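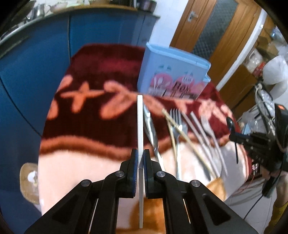

News > Community > Arts and Learning

Search this site Enter keywords Go

Grilico Textile Library Opens Lending Collection to Households

The Grilico Textile Library will begin lending household fabrics to the public in July, ending a long-standing rule that kept its holdings inside the reading room. The collection covers 1524 catalogued pieces, among them table covers, bedspreads, curtains and floor cloths. Most were made for daily use and were given by families in the district.

Under the new program, any resident with a library card may borrow up to two pieces at a time for a period of 20 days. There is no charge for borrowing. Pieces that are too fragile to travel will stay in the reading room, where they may be viewed by appointment.

"These fabrics were made to be used in homes," said Anitha Devadiga, director of the library. "We have a duty to care for them, and we also have a duty to let people live with them for a while. The board believes both can be done."

The first group of loans will be drawn from the library's patterned plush and velvet cloths, a part of the collection that has seldom been shown. Leaf and flower designs are common in this group, often in warm colors on a dark ground. A printed guide to the patterns, written by Cempaka Krishnan, will be given to each borrower along with instructions for care.

Borrowers will be asked to keep the cloths out of direct sunlight and away from open flames. Cloths should not be washed or ironed at home. Any spill should be blotted with a clean white towel and reported when the piece is returned. The library will clean each item before it is lent again, and every piece will rest in storage for a set period between loans.

Salim Nyaga, who heads the conservation workshop, said his staff had spent the winter checking seams, backings and pile. Of the pieces examined, 80 were found to need repair and have been held back from the first season of lending. Repairs will continue through the year, and the finished pieces will be added to the loan list as they become ready.

The program is supported by a grant from the Lirus Fund, which has also paid for new shelving and padded carrying tubes. The tubes allow large cloths to be rolled and moved without hard creases — a frequent cause of damage in older plush.

A public information session will be held on Tuesday at 6:30 p.m. in the Xiong Room on the ground floor. Staff will show how to unroll, lay out and brush a plush cloth, and will take questions about borrowing. Seating is limited and places should be reserved at the front desk.

Families who wish to donate household fabrics may continue to do so. Gifts are reviewed by the collections office, and donors are asked to include any details they have about where a piece was bought or made and how it was used. Inquiries should be directed to Nadhirah Chin in the collections office during regular opening hours.

Contact Us | Copyright Grilico Textile Library. All rights reserved. | Back to top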